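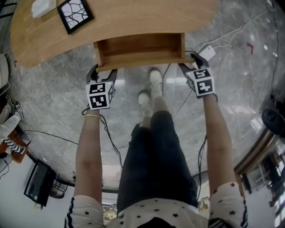
A pale wooden desk with its shallow drawer compartment, held at both sides.

Week 3: Foundation, undertone and why shades go wrong
Tutor: Gaetano Ruggiero

Welcome back, everyone, and well done for getting through the brush-cleaning session with such good humour. This week we move on to matching foundation, which I think is the part of the course people worry about most (I certainly did when I was training!), so please don't fret if it takes a few goes before your eye settles in.

Depth and undertone

Depth is simply how light or dark the skin is. Undertone is the tint that sits beneath it, and we usually talk about warm, cool, neutral and olive. Most poor matches I see are the right depth and the wrong undertone, so a face ends up looking pink above a golden neck, or a bit grey under the eyes. The Donati range we use in class comes in 29 shades, numbered by depth with a letter after for undertone, and you'll find it much easier if you choose the number first and worry about the letter second.

Where to test

Please don't test on the back of the hand. Draw three short stripes from the lower cheek down over the jaw, leave them for five minutes and then look again near a window. Some formulas darken as they dry down, and the Skivura stick is a particular culprit, so I'd go half a shade lighter with that one. If your model tans easily, remember that the shade you wrote down in July may not be the one they need now.

How much to use

Less than you think! One pump, warmed on the palette, pressed in from the centre of the face outwards with a damp sponge. Add more only where you can still see redness. Gerardo Martinelli, who taught me, used to take my bottle away after the first pump, and I have been known to do the same.

Concealer comes after foundation for this unit. Set it lightly, and go back over any creases under the eyes with a clean fingertip before the powder goes on.

For next time

Match two people with different undertones and fill in a face chart for each, with the shade, the light you worked in and anything you would change. Read pages 136 to 141 of the Clakusley workbook as well. Bring your own sponge, please, and a hairband for your partner.

Handout revised October 2019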